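The Clostusero Prize

The letter from the Skestbridge Literary Society said that Florencia Yáñez had won the Clostusero Prize for a Distinguished Short Poem, and that the award was 2000 dollars, less expenses. The expenses were itemized on the back. They included the printing of the letter.

Florencia read both sides standing at the mailbox in her slippers. She had submitted no poem. She had, in July, mailed the Society a complaint regarding the folding chairs at its summer reading, one of which had closed on her.

"It scans, though," said her neighbor Gilmar Lopes, who had come over to borrow a rake and stayed to read her mail. "'The chair was gray. The chair gave way. I wish to be reimbursed.'"

"That was the first paragraph."

"The third line surprises you. I didn't see reimbursed coming."

She telephoned the Society that afternoon and got Kelly Prado, the secretary, who was thrilled to hear from her and would not let her finish a sentence. The judges had been unanimous. They had read 557 poems, and hers was the only one without a heron in it.

"It's a complaint," Florencia said.

"It certainly is," said Kelly, with feeling.

The ceremony was held in the upstairs room of the Baluyot, a hotel that had been grand when Leltuddale had a railroad and now did mostly retirements. Florencia wore her funeral dress. She had meant to stand up at the first polite opportunity and explain the mistake, but the first polite opportunity went to a man from the bank, and the second was soup.

She was seated next to Lucía Garrido, last year's winner, a tall woman who ate her roll as if it had been assigned to her.

"What was yours about?" Florencia asked.

"My water bill."

Florencia put down her spoon.

"They'd charged me 198 dollars for a month I was in the hospital," said Lucía. "I sent it to the wrong address. The Society is one number up from the utility. They called it a meditation on thirst."

"And you took the money?"

"I paid the water bill."

Across the table Seon-mi Shim, the chief judge, was telling the man from the bank that true poets never knew what they had made. She had dedicated her life to finding them. It was lonely work, she said, and took the last of the butter. 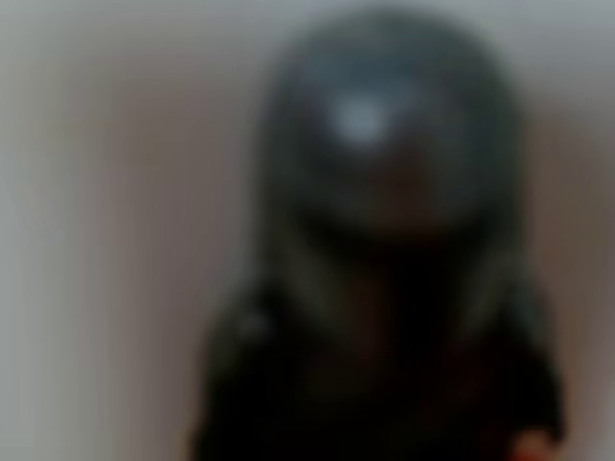 When they called her name Florencia walked to the lectern with her explanation folded in her glove. She had written it out twice. It began, "There has been an error," and the moment she said so the room went so quiet that she could hear somebody's hearing aid whistling.

"There has been an error," she said again, having lost her place. "I was sitting down. I did not expect to be anywhere else."

A woman near the door began to cry.

Florencia looked at the rest of the page, which had to do with the postal service, and then at the check, which was leaning on the water pitcher with her name spelled correctly, accent and all. Even her dentist had never managed the accent.

"Thank you," she said, and went back to her seat, to applause. She tested the chair with one hand before she sat.

Kelly Prado caught her at the coat rack. The new piece was remarkable, and would she consider letting the Society print it? There would be a small fee.

"To me?" said Florencia.

"From you," said Kelly.

Florencia said she would put her answer in writing.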